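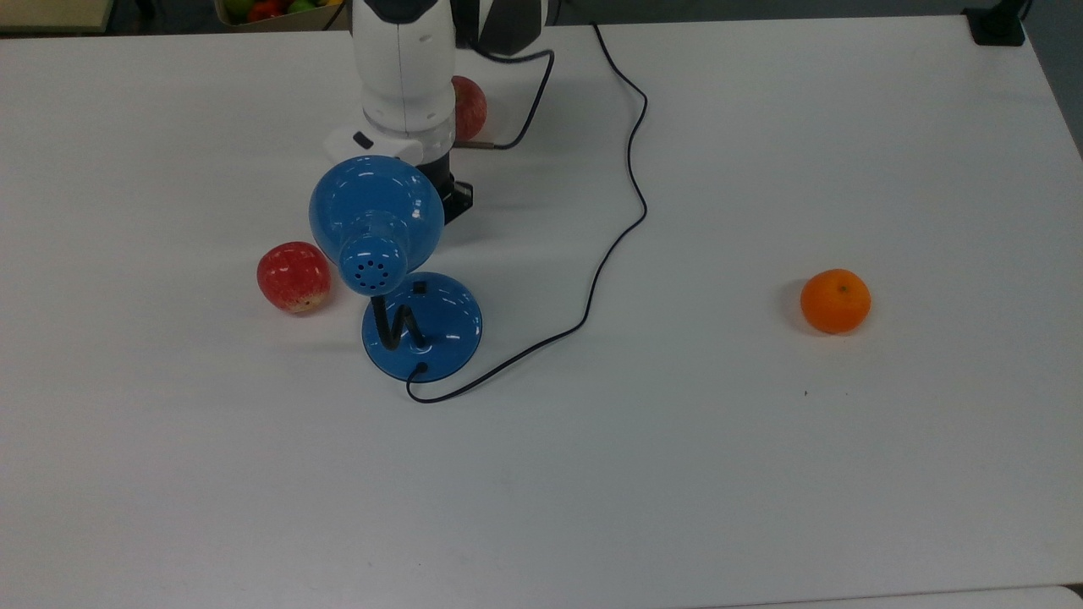 Woltivine项目工作组会议纪要

日期：2023年3月6日，星期一
形式：线上会议，部分成员在Grinari办公室参加
出席：Grinari（牵头方）、Khúc培训中心、Prumon平台开发方、地服用人单位代表
缺席：课程评估方（事先请假，已提交书面意见）
记录：项目秘书处

上次纪要的确认

上次纪要写明“配载员课程大纲已基本定稿”。Khúc对“基本”一词提出异议，指出旅客行李重心计算一章至今没有习题，危险品装载限制一章仍在引用旧版手册的页码。会议同意改为“大纲已提交，待修订”。其余内容无异议，通过。

配载员线上课程进度

Grinari汇报，首批注册学员723人，报名情况好于申请书中的预期。用人单位代表随即问，其中有多少人学完了第一单元。Grinari表示平台后台目前只能导出注册数和登录数，完课率要等Prumon下一次更新。用人单位代表认为，拿注册人数汇报进度意义有限，填一个邮箱就算注册，她们单位为了完成集团的培训指标，曾经整个班组一起填过。

会议没有就“有效学员”的定义达成一致。Prumon提议以登录两次以上为准，Khúc反对，理由是登录两次也可能是忘了密码。秘书处将此条列为未决事项，下次会议前各方以书面形式给出自己的定义。在此之前，对外材料中引用注册数时须注明“注册”，不得写成“受训”。

评估方书面意见

由秘书处代为宣读，要点如下。

题库里近半数题目只考术语记忆，学员能背出无油重量的定义，未必能在航班临时换机型时重做舱单。建议增加带时间压力的情景题，并允许学员先做错再改正。

“岗位画像”部分写得过于顺利。画像中的配载员精通外语，善于沟通，乐于接受数字化，从不上夜班。评估方询问画像依据的是访谈还是宣传册。Khúc承认访谈只做了一部分，剩余的参照了招聘启事。

会议接受第一条。对第二条，Grinari认为画像本来就要有一定的理想成分，评估方的措辞偏重；用人单位代表则表示，她手下的人看完画像以后问这是哪家公司，能不能投简历。决定补做访谈，必须包括夜班人员和转岗人员，由Khúc负责。

Prumon自动排课功能

开发方演示了根据学员测验成绩自动推荐后续单元的功能。演示使用的是预先准备的账号，过程顺畅。Khúc要求当场换一个新账号，系统推荐了“飞行区驾驶安全”，与配载岗位无关。开发方解释，新账号没有测验记录，系统会给出默认推荐。

讨论中多数意见认为，在没有足够成绩数据之前，自动推荐与固定目录相比看不出优势，反而可能让学员跳过必修内容。开发方不同意关闭该功能，称已在合同交付范围内。折中办法：功能保留，但必修单元锁定顺序，推荐只作用于选修部分。开发方还须说明推荐规则，一页纸以内，能让非技术人员看懂。
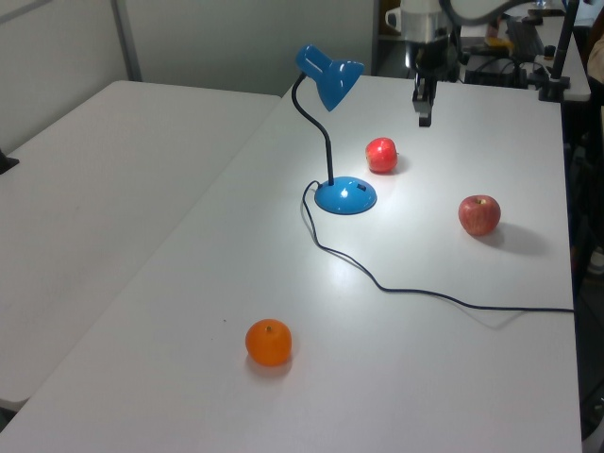 面授环节与场地

每位学员的面授时长暂定13学时，集中在Khúc的教室完成。用人单位代表对此持保留态度：班组抽不出人，连续脱岗要靠别的班组顶，旺季没有可能。Grinari建议拆成几个半天。Khúc表示拆分可以，但外地学员的往返费用会上升，原预算没有考虑这一项。

关于差旅补贴，现行标准是每人每次300欧元。Khúc提供了初步测算，认为拆分后总额大约会翻一倍。Grinari怀疑测算按全部学员均为外地计算，要求重做并列出本地与外地的人数。在新的测算出来之前，不对面授安排作任何承诺，也不在网站上公布日期。

证书互认

Grinari转达，有多家地服公司“表示兴趣”。会议追问是否有书面文件，答复是目前只有口头交流和一封感谢邮件。会议认为感谢邮件不构成认可。宣传页上“获行业广泛认可”一句即日删除，待收到签字的意向书后再议措辞。

用人单位代表同时说明，本单位也尚未决定是否承认该证书，要看第一批学员回岗后的实际表现，尤其是舱单差错有没有减少。她愿意提供脱敏后的差错记录作比对，但需要法务先看过数据协议。

项目延期

申请书规定的结项时间为12月。Grinari认为仍可按期完成。Khúc和评估方（书面）均认为不现实，补访谈、改题库、重做预算都要占用原定试点的时间。会议未作决定，Grinari须提交一份带具体节点的计划，说明哪些工作可以并行。Khúc要求在纪要中记明，上一份时间表里的节点大多没有守住。

待办事项

Grinari：修改宣传页；提交新的时间计划；向地服公司索取书面意向。
Khúc：补做访谈；更新危险品一章的手册页码；重做差旅测算。
Prumon：开放完课率导出；锁定必修单元顺序；提交推荐规则说明。
用人单位：与法务确认差错记录能否提供，并答复秘书处。
各方：书面提交“有效学员”的定义。

下次会议

时间由秘书处另行征询。议程首项为完课率数据，若届时仍无法导出，会议顺延。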